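July, after lunch

Flowers again. Bok-nam has asked for the artificial tulips to be sorted out before the Grelgate people come by, and since I was the last one to say the word "bouquet" out loud in a meeting, they are mine.

Started with the stock box from Jelwood. It had been stored with the lid taped down and something heavy on top, so every leaf came out pressed flat to its stem like a shirt collar. Ran a hair dryer over the worst of them on low, then bent the leaves back out by hand. Takes 12 seconds or so if you are patient and much longer if you aren't, as you then spend time looking for the leaf. Si-woo says to do them in hot water. Si-woo is not the one who has to dry them.

Notes on the stems, mostly for Bo-ram, who will inherit this:

The wire stops short of the bloom. If you bend a stem too close to the head it kinks and stays kinked. Bend lower, and with your thumb behind it.

The blooms are a push fit. They come off if you pull by the petals and go back on with a twist. Do not glue them. Mal-soon glued two in the spring and we now own two tulips that can never be anything else.

Long leaves catch on each other. Lay the stems with a hand's width between them if you want them to come up singly. If you want them to come up in a clump, do nothing at all and walk away.

Colors: the pale ones are a nuisance under the overhead lights. Cream-yellow and the pink-and-white read as the same flower from across the room, and I had a long disagreement with Si-eun about which of them we were both pointing at. The red is fine. Everybody agrees about the red. I have written the color on a tag in the box for each type, in words, and I would like it if we could use those words and not "the nice one."

Vase: still none. The Umow catalog has a plain one with a wide neck, which is what we need, and a tall one with a narrow neck, which is what Bok-nam likes. Narrow neck takes three stems before the leaves jam. I have put in for the wide one and will be away from my desk when it arrives.

Arrangement, as far as it has got: red to the back, pale ones in front, leaves turned outward so the bare stems don't show. Cho's leaflet says odd numbers and varied heights. Ours are all cut to the same height, so varied heights means bending some of them, see above about kinking.

4:40. Laid some out on the gray mat to look at the colors together. The stems cross under the yellow one and I think I prefer it that way, though it will be no help to whoever has to pick it up first. 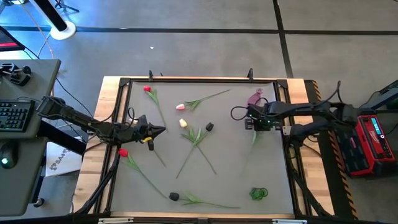

Still to do: wipe the dust off the leaves (damp cloth, not the blue spray, it leaves them sticky), find the second roll of floral tape, and ask Bo-ram whether the box can live on the upper shelf with nothing on top of it. Grelgate want to see the flowers at 2, so I'll come in early and do the leaves first.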